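Lulitz bus route to be cut back after May review

Wednesday, October 11, 2023

The 33 bus between Lulitz and the hospital at Brabec will stop running in the evenings from the start of next month, the operator Penomero has confirmed. The last departure from Lulitz market square will leave at ten past six. At present the service runs until a quarter to eleven.

Daytime buses are not affected and will keep to the half-hourly timetable. Sunday services, which were thinned out two years ago, stay as they are.

Penomero said the decision followed a review of passenger numbers carried out in May. On an average weekday the evening buses carried 13 passengers between them, the company said, against 156 on the buses before six. Fuel and wages have both gone up over the same period, and the council's contribution to the route has been frozen.

Reda Mahrous, who works late shifts in the hospital kitchen and has used the route for six years, said the change would leave her with a walk of more than an hour or a taxi fare she could not pay every night.

"I finish at nine. There is no other bus," she said. "They counted in one week in May, and two of those days were holidays. I would like them to count again in November, when it is dark and people don't want to cycle."

She has started a petition asking for at least two evening departures to be kept, one at half past seven and one after nine. It had passed 2,000 signatures by Tuesday night. Copies can be signed at the library, the chemist's on Mill Street and the hospital's main reception.

The hospital trust said it had not been told about the cut before it was announced and had asked for a meeting. A spokesman said evening visiting ends at eight and that a number of patients' families come from the Lulitz side without a car.
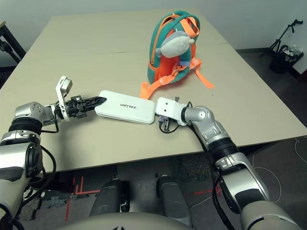

Penomero said it was willing to talk to the trust but that any extra buses would have to be paid for. It has suggested a shared taxi that passengers would book by phone the day before — a scheme it already runs in the villages north of Brabec. Single fares there are the same as on the bus, although season tickets are not accepted.

Ms Mahrous said booking a day ahead would be difficult for staff whose shifts are changed at short notice.

The council's transport group will discuss the route at its next meeting, which is open to the public and starts at seven in the town hall. Anyone who wants to speak should give their name to the clerk by noon on the day. Written comments can be handed in at the town hall desk until the end of the week.

New timetables will be posted at stops along the route before the change takes effect.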